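4.2 Grasp hold and camera placement

The first round of trials, reported in Section 4.1, used one jaw pattern on both arms and a single fixed view. Two limits showed up in that round. The needle rotated in the jaws during the drive phase, and the operator's view of the needle tip was often blocked by the instrument holding it. The second round was set up to separate these two effects. We varied the jaw insert and the view independently and kept the controller gains, the motion scaling and the task order as they were.

Two jaw inserts were compared. The Nilamex insert has coarse parallel grooves, cut across the jaw. The Oyelaran insert has a finer cross-hatched surface. Both fit the same wrist and were swapped between blocks without re-homing the arm. Cable tension was checked after every swap, and a block was discarded if the tension had drifted outside the band given in Section 3.3. Both arms ran on the Burnar controller with the firmware used in the first round.

The task was a simple interrupted stitch placed across a straight incision. It was split into four phases for scoring: pick-up, drive, extraction and tie. A grasp was logged as held if the angle between needle and jaw changed by less than the threshold of Section 3.4 from the start to the end of a phase. Extraction is scored separately from the drive phase, as the needle is often passed to the other arm between the two. Regrasps made on purpose by the operator were marked by foot pedal and left out of the hold score. The log holds 2,793 grasps in all, of which 313 were pedal-marked regrasps. The pedal marks were reviewed by Clementina Lobo against the recorded video, with the insert type hidden. Of the unmarked grasps, 83 could not be scored in either view and were dropped.

The fixed view came from a camera on the stand beside the workspace. The close view came from a small Lorkov camera carried at the wrist. It sees far less of the suture line, but the needle arc is easier to pick out against the tissue. The two streams were recorded together and time-stamped by the same clock. Figure 7 gives one view from each camera, both with a curved needle held in the jaws of the left instrument. 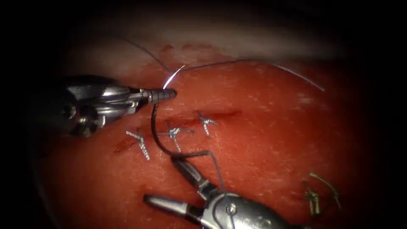
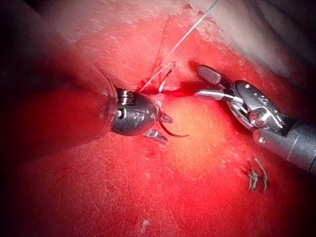 Figure 7. Fixed view (first) and wrist view (second) during suturing with two instruments.

The drive phase separated the inserts most clearly. With the grooved insert, the needle tended to settle into a groove and then hold its angle, even when the first contact was off by several degrees. The cross-hatched insert held the angle it was given, good or bad. Operators described this as more predictable, and they regrasped on purpose less often with it. In the tie phase the order was reversed: the grooved insert let thread slide along the grooves when the pull was in line with them. Thread damage was not measured in this round.

The effect of the view was smaller than expected. Scoring from the wrist stream alone and from the fixed stream alone gave the same result in most phases. The exception was extraction, where the needle tip was often hidden from the fixed camera by the wrist joint. Switching views in mid-phase cost time – up to 2 seconds per switch – and most operators stopped doing it after the first block. For this reason the timing results in Section 4.3 are given for single-view blocks only.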